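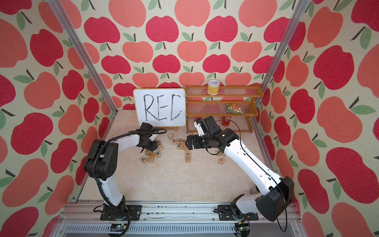

Apple-print paper on three walls, with a small whiteboard at the back.

How to Wallpaper a Small Nook
By Omid Abbasi
Updated 2024-04-12

A large repeating print can look good in a tight space, but corners make it tricky. These steps are for a closet, an alcove or any recess with a back and two sides. I used the method last September in the hallway of our place in Imlow and have only changed the order of a couple of steps.

What you need
Wallpaper (buy one more roll than the chart says)
Paste and a wide brush
Plumb line or level
Snap-off knife with new blades
Plastic smoother
Seam roller
Filler and 200-grit sandpaper

Step 1. Prepare the walls
Take out any shelves and brackets. Fill the screw holes, let the filler dry and sand it flat. Wipe off the dust with a damp cloth. Bare drywall needs a coat of primer first, or the paper will be hard to remove later.

Step 2. Measure and cut
Measure the height in three places and use the largest number. Add four inches for trimming. Check the label for the pattern repeat as well. Fruit and flower prints often have a long one, and you lose part of each roll lining it up.

Step 3. Start on the back wall
Find the center and draw a plumb line there. Hang the first strip so that a full motif sits in the middle, then work out to both sides. Brush from the center of the strip to the edges – slowly, so air can get out.

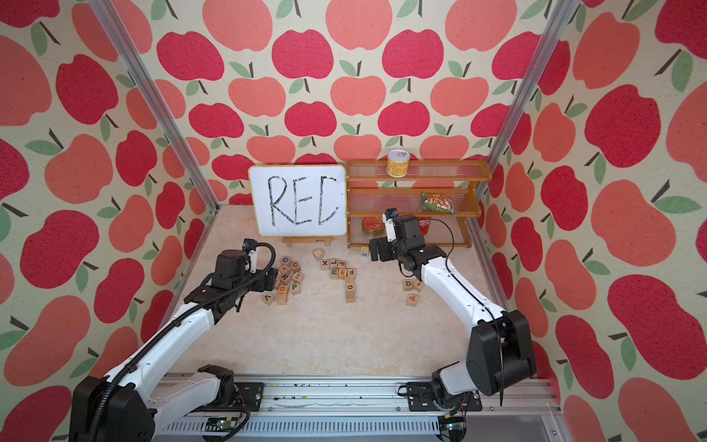
Step 4. Turn the corners
Do not try to wrap a full-width strip around an inside corner. Cut it so that half an inch goes onto the side wall, and press it in with the smoother. Draw a new plumb line on the side wall and hang the rest of the strip from that, overlapping the half inch. The pattern will be off by a little. With a busy print you won't see it from the doorway.

Step 5. Trim and roll
Trim at the top and bottom against a metal straightedge. Change the blade every few cuts – a dull one tears wet paper. Roll the seams lightly after 40 minutes and sponge off any paste on the surface.

Leave the walls overnight before you put shelves back. If a seam lifts, use a small brush to work some paste behind it and roll it again.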